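Shared Kitchen Reopens at Lungu House After Refit

Residents of Lungu House regained full use of their ground-floor kitchen in July, following a refit that replaced the counters, the sink and the wall tiling. The kitchen serves the 29 apartments in the building and is used for cooking classes, holiday meals and the weekly soup lunch.

The work was carried out by Bismont, a local contractor, under an agreement with the building's management company, Plamum. The kitchen was closed for five weeks. During that time the soup lunch moved to the second-floor lounge, where meals were prepared on portable burners and dishes were carried upstairs to be washed.

Plamum said in a notice to residents that the previous kitchen had reached the end of its useful life. The old laminate counter had swollen along the seam beside the sink, and the shallow double basin was too small for the stockpots used on lunch days. Large pots were often rinsed in the laundry room, a practice the management company had asked residents to stop.

The new layout keeps the range and the refrigerator in their former positions. Most of the budget went to the washing area, which residents had ranked first among their concerns in a survey conducted last winter. Storage came second, and lighting third.

The two small basins have been replaced with a stainless steel undermount sink, set below a pale quartz counter so that crumbs and spilled water can be wiped directly into the bowl. A tall gooseneck faucet with a single side lever takes the place of the separate hot and cold taps. Its height was chosen with the stockpots in mind.

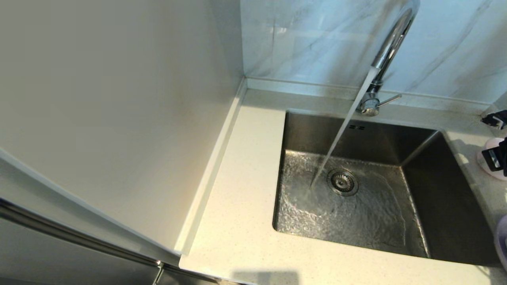

The wall behind the counter is now finished in large, glossy marble-look tiles. Plamum considered a smaller tile similar to the original but decided on the larger format, which has fewer grout lines to scrub. A narrow raised strip of the same quartz as the counter closes the joint at the foot of the wall, where the former caulk had failed several times.

Water pressure at the sink had been a frequent complaint. Bismont replaced the supply line between the basement riser and the kitchen, along with both shutoff valves. The drain line was cleared and partly rerouted. The contractor returned once after the reopening to tighten a fitting under the counter — a minor adjustment, according to the notice — and no further visits are planned.

Residents are asked to follow a short set of rules for the new surfaces. Hot pans should be placed on the trivets kept beside the range and should not be set directly on the counter. Knives are to be used only on cutting boards. The sink may be cleaned with dish soap and a soft sponge; steel wool and bleach should not be used on it. The strainer must be emptied into the compost bin after each use, and grease is to be collected in the lidded can under the counter.

Plamum has also asked that the faucet be turned off fully when the kitchen is not in use. Residents who notice a drip should report it at the front desk the same day.

The refit was paid for from the building's reserve fund, with no special charge to residents. A separate sum of $900 was set aside for equipment. It has been spent on sheet pans, a set of mixing bowls and a rolling cart supplied by Brodex, a restaurant equipment dealer. The cart is stored in the hallway closet and may be borrowed for events elsewhere in the building, provided it is returned the same evening.

Some items from the old kitchen were kept. The long table was sanded and refinished, and the wall clock has been rehung near the door. The upper cabinets removed during the work were offered to residents without charge, and the last of them have been collected.

Regular hours have resumed. The kitchen is open daily from 7 a.m. until 9 p.m., and private use may be reserved at the front desk for up to 2 hours at a time. Reservations cannot be made for the period set aside for the soup lunch. Groups using the room in the evening are asked to wash, dry and put away all dishes before leaving, and to wipe down the counter and the sink.

The cooking classes will return in the fall, beginning with a session on bread. A sign-up sheet will be posted beside the mailboxes. Residents who left containers or utensils in the second-floor lounge during the closure may pick them up from the shelf next to the elevator until the end of the month.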